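Mugs, mostly

I said last month I would write up how the office kitchen corner is going, so this is that.

When we moved into the second floor in April there was no kitchen to speak of. There is a sink down the corridor which we share with Darwish, the print people, and a tap that runs warm before it runs cold. Everything else we had to sort out ourselves. Siriporn ordered a kettle and a tray. I brought in a box of mugs from home, and other people did the same, and within a fortnight we had far more mugs than people.

The trouble with mugs in a shared office is that they don't stay where you put them. They go to desks and stop there. I am as bad as anyone. One Saturday I came in to finish some drawings and found three of mine behind the monitor, one with a teabag dried to the bottom. It took an overnight soak to get it clean.

We tried a rota first. Kamol drew it up and stuck it to the cabinet, and it lasted until he went on leave. Then we tried one mug each with a name on the bottom in paint pen. The pen said it was dishwasher safe, but we have no dishwasher, and it came off with an ordinary sponge in a week or so. Dörte's lasted longest. She had baked hers in the oven at home first, 175 degrees for half an hour, and left it to cool with the door shut. I have since done two of mine the same way and the names are still on.

What we do now is simpler. All the odd mugs went to the charity shop, apart from a few that people asked to keep, and we bought a set of plain white ones. I had wanted the Grilberg ones with the thick rim, but they were out of stock, so these came from a catering supplier in the next town. They are ordinary ceramic mugs with a decent handle. You can get them for not much if you are willing to take the seconds, which have a speck in the glaze here and there.

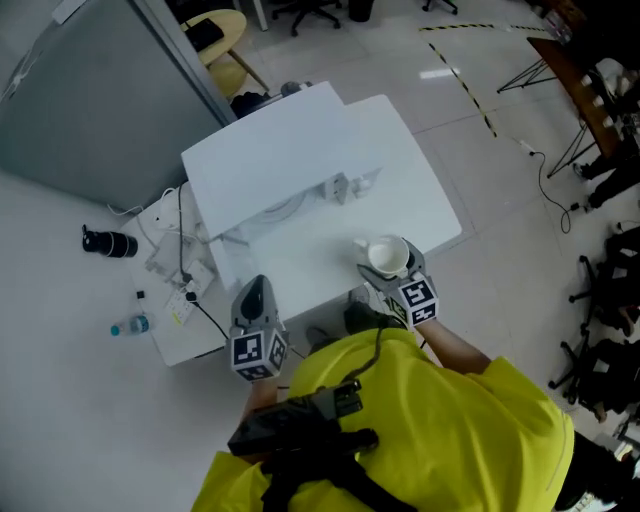 White shows tea stains sooner than anything else, and I count that in its favour. With the old dark blue ones you couldn't tell how bad they were until you ran a finger round the inside. Bicarbonate of soda on a damp cloth takes the stain off. Pichit uses denture tablets and leaves them to fizz over lunch. Both work. I wouldn't use the green scouring pads, as they dull the glaze and then the tea sticks worse than before.

The rule is that whatever you drink from goes back on the tray by half past four, rinsed, and whoever boils the last kettle takes the tray down the corridor. It has held up for five weeks so far. The only real problem has been the tray, which is too small for a full set and has a lip that holds water, so the bottom row sits in a puddle. I have put a folded tea towel under them for now. Oranuch has offered a wire rack from her flat, if she can find it.

Spoons are another matter. We started with a drawer full and are down to two, and one of those is a dessert spoon. I suspect yoghurt pots and the bin. I am not buying any more until the others turn up or somebody owns up.

Next job is somewhere for the coats. There are four hooks on the back of the door and they are all loose, and the wall beside it is plasterboard, so anything heavy will need proper fixings. If anyone reading has used those spring toggles for a coat rail I would like to know how they have lasted. I have had the drill on charge since Thursday and will probably make a start next week.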